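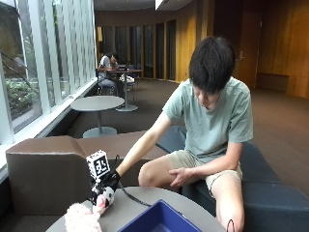 Why do so many of us keep things we have no use for? Mostly because throwing something out takes a decision, and keeping it takes a shelf.

I have been thinking about shelves since May, when I moved from a house in Stondthorpe to an apartment with a single closet. The mover's estimate listed 13 boxes marked "misc." I had labeled them myself, in a firm hand, as if misc. were a room.

Nusrat Siddiqui clears houses for a living, mainly in the older streets of Dretimby, and she has a low opinion of boxes. "A box is where you put an argument you don't want to have," she told me, standing on my only chair to look at the top of the closet. Her clients have shown her eight fondue sets in one kitchen and a drawer of keys to cars long since crushed. One man had kept about 1,000 bread bag clips, sorted by color. He wanted to know what they were worth. She was gentle with him.

Her method is dull and it works. You get 30 minutes and one box. Anything you pick up goes back in the box or out the door, and you aren't allowed to tell her the story behind it. I lasted until the second item, a Skendik egg slicer with two wires missing, which has a very good story. 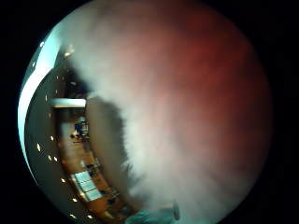 Does it help to take photos of things before you give them away? For sentimental stuff it often does, as long as you delete the blurry ones and don't end up with misc. on your phone.

I photographed the egg slicer and let it go. I also let go of a raincoat, a bread machine and the instructions for a different bread machine. Siddiqui took the lot down to her van in two trips and charged me less than I'd paid for the raincoat.

Four boxes are still in the hallway. I've put a lamp on them.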